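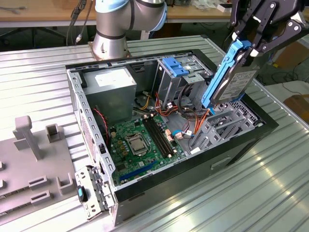
March 11, 2023. I have spent most of February and the start of this month on one question, which is how much of a repair bench's work can be handed to an arm. The bench at Dullimby takes in old office desktops, and the useful parts come out and go into other machines. People file this under light work. For a person it is. Putting back a 3.5-inch drive in its blue plastic caddy, as the gripper is doing here over the open tower, takes a hand a few seconds and no thought at all. For two fingers it is an alignment problem with very little slack, next to a set of power cables whose position is different in every case we open.

Results for the drive task, to have them written down somewhere other than the whiteboard. Attempts, 20. Fully seated without help, 13. The failures were nearly all the same failure: the caddy goes in a degree or two off square, one edge touches the bay early, and the force reading rises as if the drive had reached the end of its travel. Skarnent (the planner) then reports success and opens the fingers. I have lowered the force limit and added a short sideways wiggle before the final push. The wiggle helps. The lower limit probably does nothing, but I have left it in until I can test the two changes apart.

The log for the session runs to 1,989 lines, and most of them are the same warning about joint speed near full reach. Moving the case closer to the arm base would stop it. It would also put the far side of the case where the elbow has to fold, so that is a swap of one problem for another. Try it anyway.

Cables remain the hard part. A drive is stiff, has known dimensions and stays where it was put. A loom of power leads does none of this. Push one lead aside and three others come with it, and the connector that was facing up a moment ago is on its side. The model we use for picking treats a lead as a chain of short stiff links, and that is good enough for lifting one off a flat table. Inside a case it is a guess. Pulling a data plug by its cable is also out, as the latch has to be pressed first and the fingers are wide for the space.

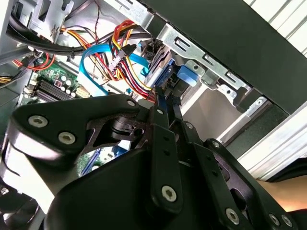 Can a machine do a whole strip-down yet, from closed case to sorted parts? At our bench it can do some of the steps, given a person to set up the case, clear the leads and take over when it sticks.

I have been trying to put a fair number on that. If the arm does the drive, and a person does the leads, the screws and anything with a spring clip, then the person is present the whole time and the saving in hours is close to nothing. The arm would have to run several steps in a row unattended before it paid for the floor it stands on. Skustero claim this for their cell, but theirs handles one model of case, always held in the same jig. We get whatever comes off the van.

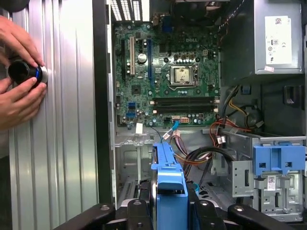
The same reasoning applies at home, which is what my sister asks me about. A dishwasher is a good machine as the person does the awkward part, loading it, and the machine gets a closed box with fixed jets. Ask for the loading to be done as well and you are back to odd shapes in odd positions. I would expect towels before cutlery, and neither soon.

To do next: repeat the drive task with the wiggle off and the old limit on. Another 20 runs. Ask about narrower fingertips. Write out the release check properly, so that it tests position as well as force.

Comments (3)

benchrat: Have you tried chamfering the leading edge of the caddy? I know it is cheating, but so is a jig.

Seok: What rate are you logging force at? If it is slow you may be missing the first contact entirely and only seeing the jam.

S.O.: @benchrat no, we have to work with the caddies as they come. @Seok faster than the planner reads it, so possibly the same thing in effect. Will check.

Notebook > Bench work > Drives and cables

Contact: Sieglinde Oltmanns | © Sieglinde Oltmanns, all rights reserved | Back to top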